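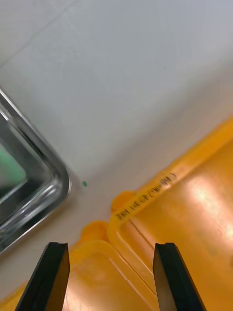 Wrist view at a Trestwood test table, gripper open over the yellow containers.

About Trestwood

Trestwood tests robot handling cells for companies that pack and sort kitchen goods. We were started by Snežana Radulović, a former line engineer, after a fault at the Fetex plant that she had been called in to find.

The Fetex cell moved plastic containers from a table to a belt. One August it began closing its gripper on two rims at once and lifting both. The upper container slipped out at full arm speed and went over the guard rail. No one was hurt. The cell had completed 3,035 picks before that one, and the log showed every pick as good, including the last.

The cause was plain enough once we looked. Glare on glossy plastic hid the line between one rim and the next, and the force limit was set too high to stop the arm. The fix took 2 days – finding the fault had taken much longer.

That is still most of our work. We set up overlapping rims, shiny metal edges and bright overhead light, and we run each gripper until it fails or reaches 500 picks. Every failure goes into Zuvow, our fault log, with the wrist view attached. Clients get the whole log.

Leka, our second test room, opened on 24 March 2023. It is used for guard and emergency stop checks. Visits are by appointment, and safety shoes are required.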